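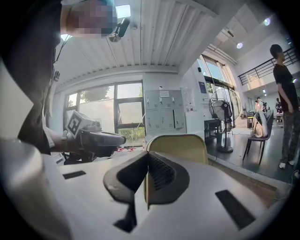 Tekumell
Jun 5, 2020
Hi. I have a dropdown bound to a lookup table and a grid below it. The grid fills fine on first load, but when I pick another value it goes back to row 4 and shows the old data. The table has 207 rows. How do I get it to rebind?

Bakos
Are you binding in Page_Load? Put it inside if (!IsPostBack), then call your bind method again from SelectedIndexChanged. Also set AutoPostBack to true on the dropdown.

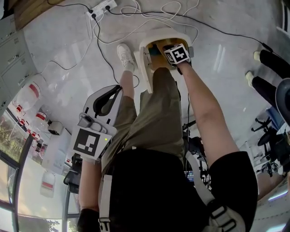

Hand-held gripper with a square marker, seen from above

Pallholm
Same problem on my page. I turned off ViewState on the grid and it went away, but then paging stopped working. Try Bakos's way first.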